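The stop button is too far away

I've been grumbling about this since May, so here goes, my case for putting the stop button where your hand already is.

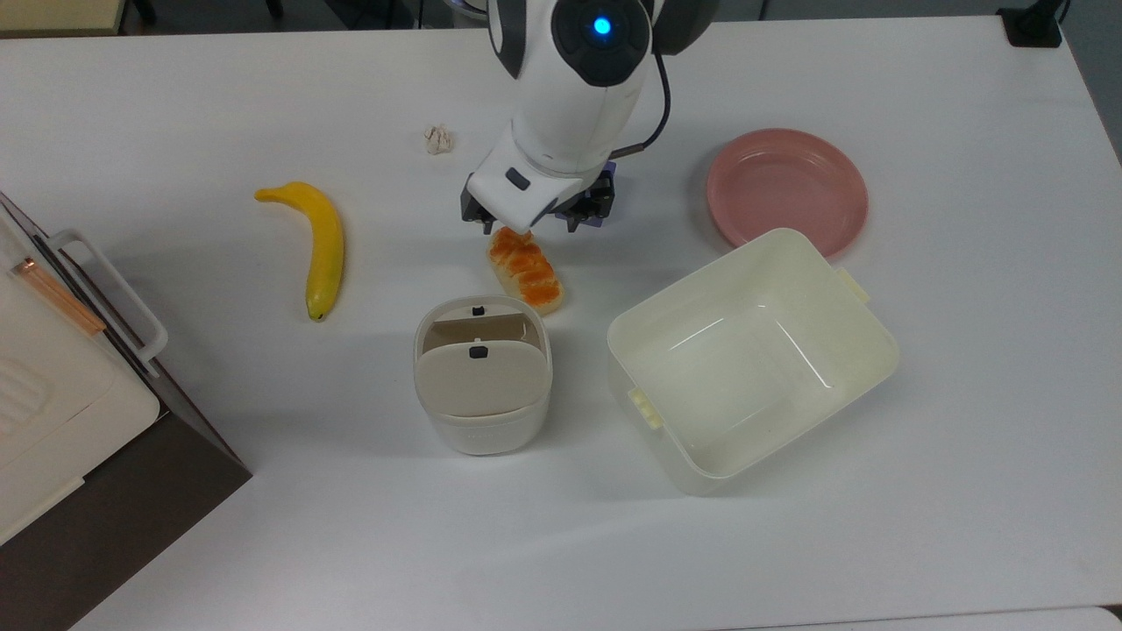 Olga Goicoechea thinks I'm overreacting, and wrote to tell me that a gripper that lets go too early is a software bug and should be fixed as one. Fine, fix it! But our Stitport arm had run 1,605 grasps when it closed on a toy bread roll, missed, and kept pushing down into the table. I needed around 10 seconds to get to the button (it was behind the Aguirre cabinet, don't ask). The wrist was out for 2 weeks.

A bug I can live with. Walking past a moving arm to stop it, no thanks. At Giltitz they clip the button to the table edge, and I'd like every lab to copy them before buying one more clever sensor. Ours is still behind the cabinet, by the way.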